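# House rules for the hand that holds the gripper

If you spend any time at all with people who teach robots by showing them, you'll notice that they talk far less about clever software than you might expect, and a great deal about tape, cables and whether somebody remembered to write something down. I went to Sultcombe in April hoping for grand ideas about the future, and came home with a notebook full of good housekeeping — and I was very glad of it!

The workshop there keeps a guide called the Rosser notes, 19 pages long in its present form, and everyone who picks up a hand-held gripper is asked to read it first. It began as a list pinned up by the door and has grown a page at a time, usually after a bad afternoon. The longest chapter is about fingers. Pads wear, as anything does that spends its days pinching things, and the notes ask for a look at both of them before each session, with the state of the edges written in the log in plain words ("ragged", "fraying", "fine").

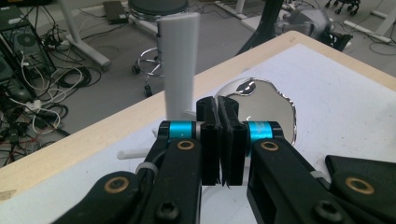
There is a good deal of friendly argument over when a worn pad should be changed. The first version of the notes said every 2,000 grasps, and people kept to it faithfully for a while, until it became clear that a soft bowl rim and a sharp-cornered block are very different work for a piece of rubber. The present wording leaves it to the person holding the tool, provided they change left and right together and say so in the log. A fresh pad beside an old one closes a little crookedly, and the robot that learns from it will learn the crookedness too.

Cables get a page of their own. They should be tied along the arm of the tool, with enough slack at the joint for the jaws to open fully, and they should leave the table on the side of the hand that's using them. I tried it the wrong way round, with permission, and had my wrists in a tangle within a minute.

Then there's the table, which I found the most charming part of the whole business. The Prikow group, who share their recordings with Sultcombe, once sent back 214 of them out of a batch of 584 with a polite note saying that the sheet had crept across the table during the day. So now the covering is clipped at the sides, and the clips are checked after lunch as well as first thing. Crumbs and bits of debris are allowed to stay, as long as the log mentions them, for kitchens have crumbs in them and a robot may as well get used to the idea.
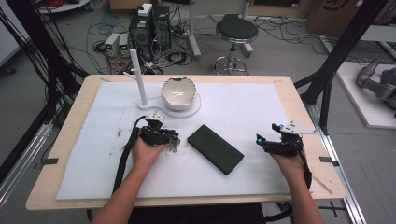
## What goes in the log

Zundus is the name of the shared logbook, and it's a very plain thing: one line for each session, filled in before the first grasp and finished after the last. It wants the objects on the table, the state of the pads, anything changed since the previous line, and whether one hand was used or two. Failed attempts are kept and marked as failed. Newcomers find that hard, being keen to make a good impression, and the notes are gentle but quite firm with them on the point.

Quitting early is also written into the rules, in a short paragraph near the back. When your arms get tired your movements grow jerky, and you're asked to stop there and put down the time. On the day I visited, the last line in the book was entered at twenty to four, with "arms" in the column for remarks.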